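How to Keep Score at a Basketball Game (and Have a Great Time Doing It)

The first time I was handed a scorebook I was sure I would ruin the game. By halftime I was hooked. If your rec league or school gym needs someone at the table, say yes! You get the best seat in the building, and you'll start seeing basketball in a way you never did from the bleachers.
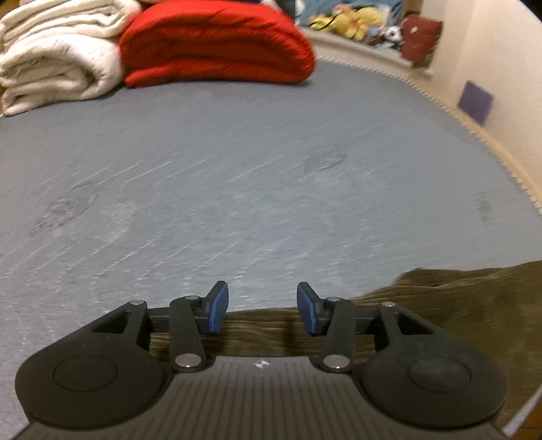
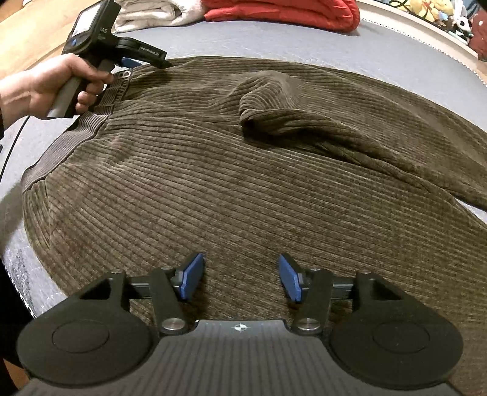 I learned with the Plullham women's league, which plays on Tuesday nights, and I've kept using their way of doing things ever since. Your league may use slightly different marks. Ask before your first game, learn theirs, and stick with it all season.

What to bring

Two pencils with good erasers, one pen in a color that stands out, and the book itself. I like a spiral book because it lies flat. Ours is the Hesell, with wide boxes for the running score and a full page per team, but any basketball scorebook will work. Loose sheets slide all over the place, so clip them to a board if that's what your gym uses.

Leave your phone in your bag. I mean it! You can miss an entire fast break reading one text.

Before the game

Get to the table 20 minutes before tip-off. Ask each coach for a roster and copy the names and jersey numbers into the book, lowest number to highest. You'll be looking up numbers in a hurry all night, and hunting for 23 between 4 and 11 is miserable.

Then read the numbers back to the coach. Out loud, every one. A wrong number can cost a team a technical foul under some rules, and it's so easy to fix while everybody is still shooting layups.

Next, mark the starters. Coaches usually give you five numbers a few minutes before the start. I put a small circle next to each one in pen.

Last thing: introduce yourself to the referees and the person running the clock. Ask the refs how they signal numbers. Most use one hand for the first digit and the other for the second, but some go one digit at a time, and you want to know which before the first whistle.

Marking baskets

There are two places to write every basket, and this is the part that trips people up.

First, the player's row. Write a 2 for a regular basket and a 3 for a three-pointer, in the box for that quarter. For free throws, draw an open circle for each attempt when the player steps to the line. If it goes in, fill in the circle. If it misses, leave it open. Draw both circles right away when there are two shots so you don't lose track of where you are.

Second, the running score. That's the long strip of numbers along the bottom or down the side. For a regular basket, put a slash through the new total. So if the team had 14 and a player hits a two, you slash 16. Write her jersey number right above it, small. For a three, slash the new total and circle the jersey number. For a free throw, fill in a dot over the total.

Do it in the same order every single time. I go player first, running score second, then eyes up. After a few games your hand just does it, and what a great feeling that is.

Our strip runs from 1 to 100 for each team. I have never run out of room, though I keep hoping for a wild overtime game that gets me there.

Marking fouls

When the whistle blows, put your pencil down and look at the referee. Don't look at the players. Wait for the ref to come over and give you the color, the number, and the kind of foul.

Most books print P1, P2, P3, P4, P5 beside each name. Cross them off in order. Then cross off one team foul for that half or quarter, depending on your rules. Both marks, every time. If you only remember one, the bonus free throws will be wrong later and two coaches will be standing over you.

Say the number back to the referee as you write it. "Blue, 12, that's her third." The clock operator hears it too, and now there are three people who would notice a mistake.

When a player reaches her limit, tell the nearest official right away. Don't wait for the next dead ball to think it over. In our league that limit is 5. Check yours.

Timeouts and the arrow

Write down the time on the clock for each timeout and cross off the box. Let the referee know when a team has used its last one.

The possession arrow is easy to forget. After the opening tip, the arrow points to the team that did not get the ball. It flips when the throw-in from an alternating possession ends. I also keep a tiny arrow in the top corner of my page in pencil, so I can settle any argument if someone bumps the real one.

Between quarters

This is when you catch everything! Draw a heavy line in pen in the running score after the last basket of the quarter. Then add up each player's points for that quarter and see if the total matches the strip. Check that against the scoreboard.

If they don't match, tell the officials before play starts again. Most of the time somebody pushed the wrong button on the scoreboard. Sometimes it's me, and I would much rather find a missing free throw from the last eight minutes than from the whole night.

If you get lost

You will get lost. Everyone does. A steal, a layup, a foul and two substitutions can happen in the time it takes you to write a 3.

When it happens, get the running score right first. That's the one thing the game can't go on without. Then lean over and ask, "Who had that last basket?" The visiting scorekeeper is usually sitting beside you, and comparing notes is completely normal. At our table we whisper the scorer's number to each other after every basket – it becomes a little rhythm, and you end up making friends with people from every team in the league.

If neither of you knows, ask the referee at the next dead ball. Don't guess.

After the game

Draw a double line under the final score. Total each player's points, then the team's, and make sure they agree with the strip one last time. The referees may want to look at the book or sign it before they leave, so don't pack up while they're still in the gym.

Take a picture of both pages before you hand anything over. I started doing this after a page got soaked by a spilled sports drink, and it saved the season stats for Onivero, who were fighting for a playoff spot at the time.

Then enjoy the numbers a little! Season totals are so much fun to build from a stack of good scoresheets. Last season I added up every point scored by every team in our league through the end of January and got 1,257, and then I went back through and checked it, because I'm that kind of person now.

Practice at home

Find a full game on TV or online, any level, and score one team only for one quarter. Pause as much as you want. Next, do a quarter with no pausing. Then try both teams. College women's games are my favorite for practice since the ball moves so well and you get a nice mix of twos, threes and trips to the line.

Valter Hovland, who trained me, had me do the fouls by themselves for a whole half before he let me touch the scoring. I thought it was a waste of time and I was wrong. Fouls are where new scorekeepers slip, and that half of nothing but whistles taught me to look up.

If there's a scrimmage coming up at your gym, ask to sit at the table and keep a second book. Ljungberg holds open scrimmages in July, and we always have room for one more chair. Bring your own pencils, though – ours disappear by the second quarter.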